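Notebook, Melham wiki workshop
4 May 2018
Entry: Hendriks timeline, infobox merge, Zotik naming

Carried over from last entry

The Hendriks page still contradicts itself. The lead says he was transferred to Melham after the flood in the lower archive. The History section has him signing the intake sheet for Item 251 before the flood, and Item 251 is in the archive when the water comes in. Both statements have sources. The first is the original story, the second is the audio version, where the intake scene was moved to the opening episode.

Wilma Hoekstra's position is that the prose wins wherever the two differ, as it does on the Item pages. I agreed for dates. I don't agree for dialogue, where the audio version is the only place Hendriks says why he left the survey team. If we drop it, the Personality section has no source at all.

Working rule until someone objects:
Prose text for order of events.
Audio for anything the prose leaves blank.
Where both speak and disagree, prose in the body, audio in a footnote with the episode title.
No blending. The old page had him arriving "around the time of the flood", which is in neither version.

Applied this to the Hendriks page. Lead rewritten, intake scene moved to a footnote, two paragraphs of History cut. The cut text is on the talk page under "Removed, May".

Infobox merge

We had two character templates running, the old one and the one that came in with the Jotgate import. Fields don't match. Old template uses Status, Jotgate uses Condition, and on a few pages both are filled in with different values. Item 1015 was listed as Contained and as Missing in the same box, one above the other. It is Missing as of chapter 18. Contained was right when the page was written.

Converted in this order:
Renamed Condition to Status on a copy of the template.
Ran the copy against the sandbox pages only.
Checked the pages where both fields had a value, by hand.
Pushed to live.

The sandbox run gave 13 errors. Most were stray line breaks inside the Affiliation field, left by the import. The rest were pages with an old spoiler tag wrapped around the Status value. The template reads the tag as text and prints it. Took the tags out and put the spoiler notice at the top of the page, where the manual says it goes.

Not fixed: the Aliases field still sorts by first letter including "The", so "The Clerk" files under T. Left alone. It affects display only and the fix touches the category pages too.

Also not fixed: infobox images on pages imported through Jotgate load at full width on phones. Wilma thinks it is the stylesheet, I think it is the import setting a width of its own. Neither of us has tested it.
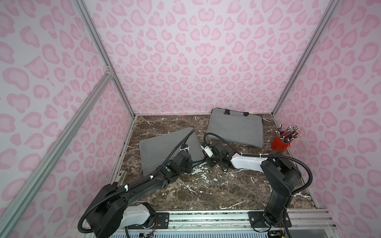 Zotik: entity or place

Went through every use of the name in the text. Early chapters treat Zotik as a place. Characters go "down to Zotik" and come back "from Zotik". From chapter 13 on, the same word takes verbs that only suit a speaker: Zotik answers, Zotik declines. The wiki has one page, filed under Locations, with a paragraph at the bottom that begins "Zotik is also a person."

Options:

1. Split into Zotik (location) and Zotik (entity). Clean for readers who search. Problem is that chapter 18 strongly hints that they are the same thing, and a split page asserts that they are separate.

2. Keep one page and move it to Items. It has no item number in the text, so we would be making up a classification. No.

3. Keep one page, file it in both categories, write the lead without a noun. Tried this: "Zotik is the name given by Melham staff to whatever lies beneath the lower archive." It holds for every chapter. It is a bit coy for an encyclopedia sentence but I couldn't find a passage that breaks it.

Went with 3. The lead now avoids "he" and "it" as well. Chapter 18 uses "he" once, in a line spoken by a character who is lying in the same conversation, so I don't count that as a source. Footnoted.

Links from other pages: the old anchor Zotik#Person no longer exists. Redirect made. Pages linking directly to the anchor from inside a template won't follow it, and need editing one at a time. Started with the Hendriks page and the archive page.

Notes on wording, for whoever edits next

Story pages in present tense, production sections in past tense. The Hendriks page slid from one to the other mid-paragraph.

"Deceased" only when the text shows it or a reliable narrator states it. Hendriks is "last seen in chapter 18". Two editors have changed this to Deceased and been reverted - if it happens again, point them to the talk page and don't protect the article yet.

Item numbers without a hash sign. Item 251, and never "251" alone in a heading, as it collides with the room number in the lower archive.

Quotes from the audio get an episode title and no timestamp. The streamed and downloaded files have different lengths.

To do

Template links to Zotik#Person, remaining pages.
Test infobox image width on a page never touched by Jotgate, then on one that was.
Ask Wilma whether the footnote rule should go into the manual or stay on the talk page.
Item 1015: Appearance section has no citations. Check against the chapter where it is first unpacked.
Archive page map is still the version from before the flood. Label it as such.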